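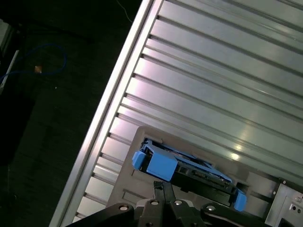

Caddy in its tray on the grooved ali top. Blue latch end at the top.

Welby drive caddies, the black and blue ones. Bought a batch for the Bromgate job, had them two months now, meant to write this up ages ago. Quick version: good caddy, fiddly latch, instructions useless. Four stars out of five from me.

What I wanted was something to replace the old Dendside carriers, which had gone brittle. You'd press the release and half the front would come off in your hand. We've got 119 bays in use across two rooms and I was getting through a roll of tape a month. Not a good look when a customer walks in.

So. The Welbys.

Body is black, all the bits you're meant to touch are blue. Sounds like nothing but it's the best thing about them. Latch block is blue, the end tab is blue, and you can find them in a dim rack without your glasses on. The Dendside ones were grey on grey on grey. Farzana Wanigasekara on our bench says she'd pay extra just for the colour and I think I agree with her.

Latch is a big chunky thing. Easy with gloves. Stiff when new though, properly stiff, first dozen I did left a dent in my thumb. Eases off after a week or so of use. Don't be tempted to oil it, I tried that on one and it just picks up fluff.

Fitting a drive: lay the carrier flat, drop the drive in connector end first, squeeze the rails together, done. No screws on the 3.5 size. The small size does need screws, 4 of them, and they come in a bag with no label in the bottom of the box. I threw the first bag out with the packing. Welby did send another but it took a fortnight.

Tip on the bench side. Use a tray. We've got dark plastic ones with a slot the caddy drops into, sat on the grooved ali top, and it stops everything skating about. Before that I was doing them on bare metal and the caddy would go off sideways every time I leant on the latch. Évan Ferrand made do with a folded tea towel for years and it does work, but you lose screws in it. The slot in the trays is a decent fit for the Welby. If you already have trays cut for Chauvin carriers, check first, the Chauvin is fatter and the Welby rattles a bit. A strip of foam sorts it.

The ali top marks easily by the way. Not Welby's fault. Also throws a terrible glare under strip lights so I've turned the bench lamp to the wall.

Now the moans.

Instructions are one sheet, folded so small it won't lie flat, drawings about the size of a stamp. The picture for the latch shows it upside down as far as I can tell. Took me most of a Sunday to get through the first lot and half of that was working out which way round the rail clipped.

Blue rail along the side can pop out if you squeeze too near the middle. It goes back in fine. Squeeze at the ends.

One came with a cracked tab, straight out of the bag. Replaced no questions, to be fair to them.

And the box. Why so much box. Each caddy in its own bag, in its own card sleeve, in a carton the size of a microwave. Took two trips to the recyling.

Price. Paid 668 for the lot including delivery, which is more than Dendside and less than Chauvin. Not cheap. But I've not had one come apart in my hand yet and that was most of the time I was losing.

Would I buy again, yes, and have done, second order in for June. The wider project will need 2,802 of the things by the end, spread over all the sites, and they've asked me to say whether Welby is the one. I've said yes as long as somebody redraws that instruction sheet.

Good: colour, latch once its worn in, no screws on the big size, solid feel.
Bad: instructions, unlabelled screw bag, packaging, thumb.

Will update if the latches start going. Anyone know if the older Welby blanks fit the same bay? Shop couldnt tell me.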